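# Nutov 3 after a spring of daily use

Nutov is a desktop program for going through recordings made with hand-held grippers. You give it a folder of video and the matching motion files, and it works out where the gripper was, how far open the fingers were, and which stretches are fit to train a policy on. I've used version 3 on my own work at Skinham for long enough to have a view of it, and this review was finished on 13/03/2018.

I paid for my licence. It's a single-seat one, and everything below was done on a four-core desktop with a mid-range graphics card.

## Installing it

The Linux installer is one file and it worked first time. The Windows one asked for a runtime it should have brought with it. Once the program is open it wants a calibration file for the lens and a second one for the finger width. The lens file can be made inside Nutov with a printed board. The finger file has to be written by hand, in a text editor, using a layout that's only described in the release notes. I got it wrong twice. The error message both times was "bad width table", with no line number.

After that, setup is easy. Projects are ordinary folders, the settings are in a plain text file, and nothing is hidden in a database. You can copy a project to another machine and it opens.

## Tracking

This is the part most people will buy it for. Nutov finds corners and patches of texture in the video, follows them, and mixes the result with the motion sensor readings. On a cluttered bench it's very good. I ran it on 812 recordings and on the busy ones I rarely had to touch anything. The path came out smooth, the scale was right, and the start and end points lined up with where I'd taped my marks.

Large plain surfaces are harder. With a sheet of white paper or board across most of the view there's very little to hold on to, and the tracker has to make do with whatever is at the sides. Patterned cloth helps, though if it's rumpled and soft in the picture the matches come and go. 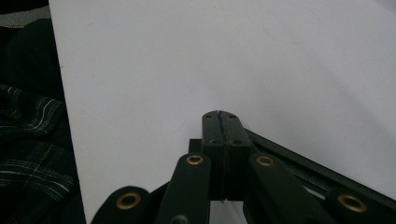

In version 2 a stretch like that would simply drift. The path slid off sideways and you only found out when you replayed it. Version 3 adds a confidence trace under the timeline, which drops when the tracker is running mostly on the motion sensor. You can set a level below which frames are left out of the export. I keep mine at 18, which is a bit stricter than the default, and it catches most of the bad stretches without throwing away good ones.

What it doesn't do well is come back. When texture returns, Nutov sometimes joins the new part of the path to the old one with a small jump, and the confidence trace shows high on both sides of it. I found 145 of these jumps by writing a short script to look for them. The program ought to do that itself. McIntyre, the tool I used before, flags every join and asks you to accept it, and while that's tedious I never trained on a bad one.

## Masking the gripper

The tracker has to ignore the gripper, as it stays in the same place in the view while everything else moves. Nutov lets you draw a fixed mask, or it can make a moving one from the finger width. The moving mask is new and I like it. It follows the linkage arms as they spread and leaves more of the background for tracking.

It goes wrong at dark edges. If a dark strip or the rim of a case runs behind a black arm, the mask can creep out along it and swallow part of the background. There's a slider for this called "edge pull". Turning it down nearly to the bottom fixed it for me. With the fingers fully closed the mask is steadier than at any other width, so that's the position to check it in first and the one least likely to show you a fault. Check it half open as well.

## Finger width

Width is read from the video, with no extra sensor. It's accurate enough for picking up boxes and cups. For thin things like card I wouldn't rely on it: the reading flickers near zero, and a policy trained on it will tend to open and close by small amounts. There's a smoothing option, but it applies to the whole recording and you lose the quick closes too. A setting for the bottom of the range only would be better.

## Export

Export goes to the usual array formats, and to Prirkitz, the planner we run on the arm. The Prirkitz export had the wrist axes swapped when version 3 came out. This was corrected in the July release and I haven't seen it since. Time stamps are kept from the source files, so it's simple to get from a training sample back to the moment in the video.

A full batch takes around 3 hours on my machine. You can't pause it. If you close the window it starts again from the first recording, even if most of them are done.

## Support and manual

The manual is short and mostly right. The chapter on masks still shows the old version. I wrote to support about the jumps at joins and had a reply the next morning saying it was known and on the list.

## Would I keep it?

Yes. It's faster than McIntyre and the confidence trace has saved me a lot of replaying. If your recordings are mostly over bare tabletops or paper, try the demo on your own files before paying, and look closely at the joins. I'm staying on version 3 and keeping my script beside it until they fix that part.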